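Can You Teach a Robot by Holding Its Hand?
A kids' guide to the Gelport kit, by Harvey Friesen

Ads for robot kits love big words. The ad for the Gelport says it lets "anyone teach a robot anything." That is a very large promise, so let's take it apart and see how much is left.

What do you get?
The kit from Zakotel has 2 grippers. A gripper is a tool that opens and shuts its fingers, a bit like kitchen tongs. You hold one in each hand and do a job with them. The kit records how the grippers move. Later, a computer studies the recordings and tries to work out how a robot arm could do the same job.

Does it learn like you do?
Not much. If someone shows you how to put a cup on a shelf, you get it the first time. You could do it with a different cup tomorrow, or with a shelf that's higher up. A robot needs far more help than that. Zakotel's own booklet talks about a practice set with 2,629 recordings in it. Somebody had to do every one of those by hand. The ad leaves that part out.

Is it a robot?
No, and the box could be clearer. You can buy the whole kit and have no robot at all. The arm is sold separately. Zachary Cloutier, who teaches an after-school robot club, told me two families in his club found this out after they paid.

What are the spotted plates for?
Some grippers carry a small plate with black dots on it. Dots like these are easy for a camera to find, and they can help a computer figure out where a tool is and which way it is tilted. But a camera can't find dots it can't see. Try holding your hand in front of a friend's eyes and asking what color your socks are — same problem.

What does the work look like?
Slow and fussy. You stand or sit at a table, pick a small job, and do it again and again. A bowl and a stand are plenty to keep a person busy. 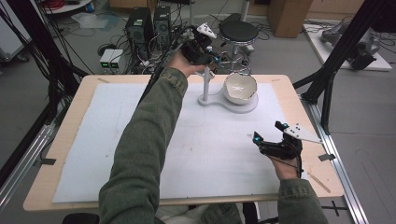
Should you ask for one?
The price is $227, and the box says ages 18 and up, so a grown-up would have to be in charge. I like the idea of showing a machine what to do with your own hands. I don't believe the word "anything." Before anyone pays, ask the seller three questions. How many recordings does one job take? Which robot arms does it work with? What happens when you swap the bowl for a different one?

If the answer to the last one is "it should be fine," ask to see it done.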